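Workshop notes: Aris hand grippers, second pair
August 2, 2022

The second pair of Aris grippers is together and working through household objects. Readers who followed the first build will recall that the jaws racked under load: one side closed ahead of the other and the object rotated in the grip. The linkage has been redrawn so that both sides are driven from a common slider, and the pivots now run on metal pins with shoulder caps instead of plain screws.

Printed parts for one gripper take 63 hours on the Vomier machine in the shared workshop at the default profile. Dropping the infill on the outer arms saves a little time but lets them twist, so I have left it alone. Total mass with the camera fitted is 700 grams, which is tolerable for short sessions and tiring after that. I would like to lose some of it from the lower body before December.

Finger pads remain the weak point. The first set was cut from sheet rubber and glued on, and the glue let go at the edges. The current pads slide into a groove and are held by one screw at the back.

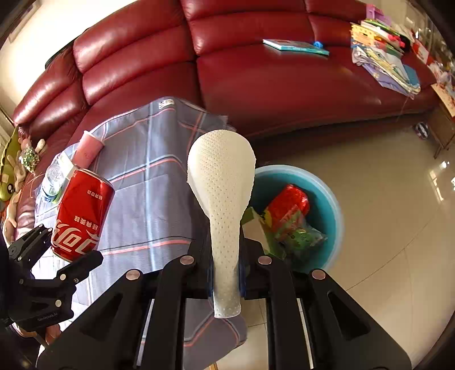 Flat, stiff handles are a good test of alignment, as any error between the pads shows up as a lean at the far end. Cans are less fussy about alignment but need a wider opening, and the blunt fingertips have to come in well to either side before closing. Maximum opening is 130 mm at the tips. I tried a longer inner arm for 154 mm and lost too much grip force to keep it.

Calibration is done with the Sima script, unchanged from last time. Close the jaws fully, zero the reading, open to the stop and save. Repeat if the two grippers disagree by more than a millimetre. The wide lens bends straight edges badly toward the corners, so do the lens correction before judging anything by eye.

The revised drawings are in the Urnero shared folder under "linkage B". The old slider will not fit the new arms.

Comments (3)

printbed_drift
What material are the pivot arms? Mine crept in a warm garage.

Author
PETG, four walls. No creep so far, but the workshop is cool.

southshed
Groove is too tight on my printer. Opened it by 0.2 mm and the pads slide in fine.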